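Clakach Robotics Club - Frequently Asked Questions

Who can join?
Any student at the school in grades 9 and up. You do not need to know how to code. Most new members start in September, but you can come in at any point in the year.

When and where do you meet?
We meet after school, 2 days a week, in the lab at the end of the science hall. The door is open until 6.

What does it cost?
Dues are $18 a semester. If that is a problem, talk to Mr. Tesfamariam and it will be taken care of.

What are you working on this year?
Our main project is the kitchen task for the Tustska Challenge. The arm has to pick up a lid by its knob and set it on a saucepan without help from a person. We start every run with the lid lying flat on the table and the pot open.

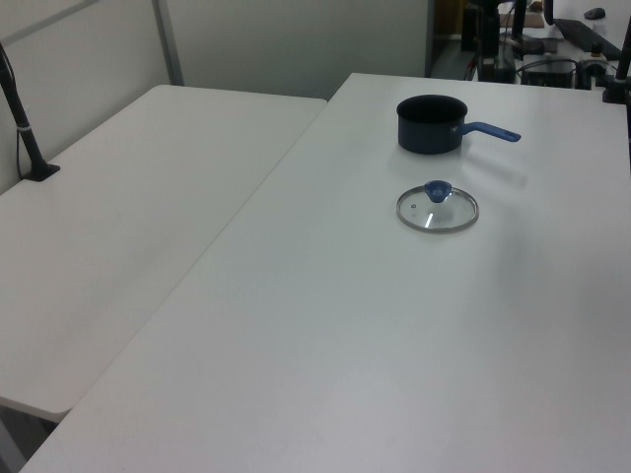 Teams may choose their own starting positions in practice, but at the event the judges place everything. That is why we move the pot and lid between runs and write down each layout in the log.

Why a lid?
It is on the task list, and clear glass is hard for a vision program to find. Ngân Âu leads the vision group and can explain more.

Can I drive the arm on my first day?
No. You need to pass the safety check first - it takes one meeting. Kobe Dekker signs the cards.

Do I need my own laptop?
No. The lab has computers you can use.

Do I have to compete?
No. Some members only build or only write code.

How do I sign up?
Fill out the form in the main office. Forms for the spring semester are due Friday, December 13, 2019.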